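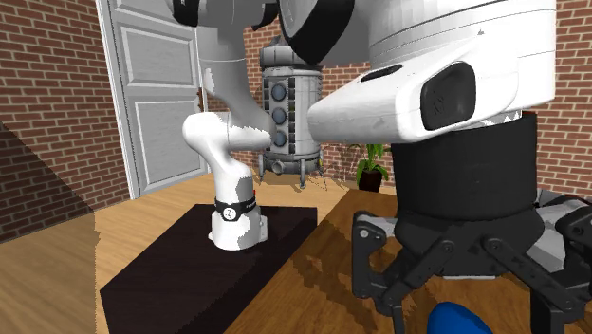 Our project asked whether shoulder soreness in club bowlers at Gurlow Cricket Club changed how many overs they got through in a match. Iwona Duda kept the scorebooks and Damian Sobczak ran the questionnaire, which went to 11 players. The elbow counts as well as the shoulder, so we added a question on it in the second week.

## Results so far

We logged over 300 overs across four matches, two of them away at Pilberg. Bowlers who reported soreness were taken off earlier in three of the four. The Borevport match was rained off and is left out. Final write-up due in September.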